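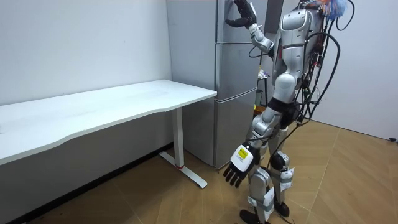 One reader's objection to last month's post was that a force limit is not a safety function, and that anyone who writes as though it were will sooner or later be corrected by the equipment. The comment was left on a Wednesday evening. By the end of the same week the record from the refrigerator door trials had been reviewed, and the objection must now be accepted in full. It is repeated at the head of this post with thanks, and with some embarrassment.

The purpose of what follows is to set out a fault that occurred during the Acuña door trials, how it was found, and what has been changed. I write in a personal capacity. The views are mine and do not bind Zakska, where the trials are carried out, or either of the two suppliers mentioned.

Background to the trials

Acuña is concerned with household doors and drawers. The humanoid walks to an appliance, places a hand on it, opens it, and closes it again. Readers of earlier posts will know that the refrigerator has been the most demanding item on the list, for reasons that were expected (the seal resists and then gives way suddenly) and for others that were not.

Two pieces of software share responsibility for the hand. The Wotora planner decides where the hand should go and when it should be considered to have arrived. The Saleck wrist controller decides how hard the hand may push once it is there. The contact limit for all door work was set at 22 newtons, a figure chosen so that a person could comfortably hold the hand away with one arm. It was written into the test plan, approved, and printed on the sheet at the operator's station. It was also, for the whole of the period in question, absent from the configuration that was in fact loaded.

What occurred

During a closing run, the operator saw that the hand had stayed in contact with the refrigerator well after the motion should have ended. The robot did not move its feet and made no unusual sound. The force readout on the station was steady, and it was steady at a value above the limit. The operator waited for the planner to withdraw the hand, as the procedure then in force required. It did not. The operator pressed the stop, and the robot went into its braced posture as designed. The elapsed time between first contact above the limit and the stop was 16 seconds.

There was no injury and no damage to the refrigerator that could be measured. No person was within reach of the arm. These facts are recorded because they are true, and they should not be taken as an assessment of how serious the event was. The same hold, applied to a door with somebody's fingers in the gap, would have been an entirely different report.

Work was suspended that afternoon, and every logged run was examined. Of 112 runs, 4 showed force above the limit for longer than the permitted interval. Three of these had ended by themselves and had been marked as passes. I had signed two of those three.

How the limit came to be missing

The wrist controller reads its limits from a settings file at startup. When the Saleck firmware was updated in the spring, the name of the contact limit entry was changed by the supplier, and the change was properly stated in the release notes. Our file kept the old name. The controller ignored the entry it did not recognize and applied its factory value, which is far higher and is meant for lifting work. A warning line was written to the startup log. The startup log at that time was kept for one day and was read only if something else had gone wrong.

I have seen this described elsewhere as a supplier error. It was ours. The notes were received and filed, and the person responsible for reading them against our settings was the author of this blog.

Why the hand continued to push

A missing limit explains why the force was allowed. It does not explain why the force was asked for, and this second question took considerably longer to answer.

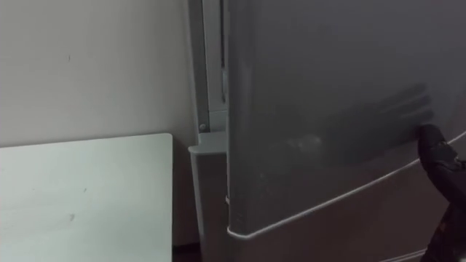

The planner's contact estimate draws on the head camera as well as on the joints, and it was in the camera portion that the error was found. The planner looks for the outline of the hand, looks for the surface of the door, and works out how much travel remains between the two. When the two sources disagree, the version then installed gave preference to the camera. On a matte cabinet this had never caused difficulty. The upper door of the refrigerator, however, has enough gloss to carry a dark reflection of the hand and forearm, and in the head camera view that reflection spreads across the panel to the left of the real hand, with the fingers drawn out into long dark bands. The hand itself is black as well. In the four runs, the estimator had joined part of the reflection to the outline of the hand, placed the fingertips somewhere behind the face of the door, and then corrected itself in the wrong direction. It concluded that contact had not yet been made and requested a little more travel. The request was repeated at every cycle. With the limit absent, each request was granted.

It will be noticed that neither fault would have been sufficient alone. With the proper limit in place, the mistaken requests would have been refused and the run would have ended in an ordinary error. With a correct estimate, the missing limit would have remained missing, quietly, until some other task exposed it. I find the second possibility the more troubling of the two.

The matter of appearance was raised with Wotora, whose engineers were able to repeat the behavior from our logs. Their suggestion for the short term was to cover the door with matte film. This was considered and declined. Household refrigerators do not come with film on them, and a trial that passes only after the appliance has been altered tells the reader very little about the robot.

Changes made

The settings file is now checked when the robot starts. Any entry the controller does not recognize prevents the arm from being enabled, and the operator is shown the name of the entry. The check was tested by misspelling each limit in turn.

At the start of each session the hand is pressed against a spring gauge, and the reading at which it yields is written on the session sheet by hand. If it yields above 22 newtons, the session does not begin. This takes a few minutes and has already been complained about.

Where the camera and the joints disagree about contact, the planner now gives preference to the joints. Wotora has supplied a revised version in which disagreement beyond a set interval ends the motion altogether. It has been installed but is not yet accepted, and door work continues at reduced speed in the meantime.

The operator's instruction has been rewritten. The old wording asked the operator to allow the planner time to withdraw. The new wording says that if the hand stays on the appliance after the motion should have ended, the stop is to be pressed, and that no explanation will be requested for doing so.

Startup logs are kept for the life of the project.

Matters still open

The braced posture deserves a post of its own. When the stop is pressed, the legs hold so that the robot does not fall, and the arm is released along a programmed path. It has not been established to my satisfaction that the release is acceptable if the hand is behind a door at that moment, or if the door is partly open and the hand is low on the panel. Trials of this are planned for November, with a dummy arm in the opening.

There is also the question raised by the reader at the top of this page. The limit remains a software value, checked more carefully than before. An independent torque cutout at the wrist has been requested from Saleck, and a quotation has been received. Until it is fitted, the floor marking around the appliance has been moved outward to the full reach of the arm, and no one is to stand inside it while the arm is enabled, including for the purpose of holding the door.

The two pass results bearing my signature have been withdrawn and the runs are listed as failures. Corrections to the tables in the earlier posts will be made as time permits, beginning with the drawer results.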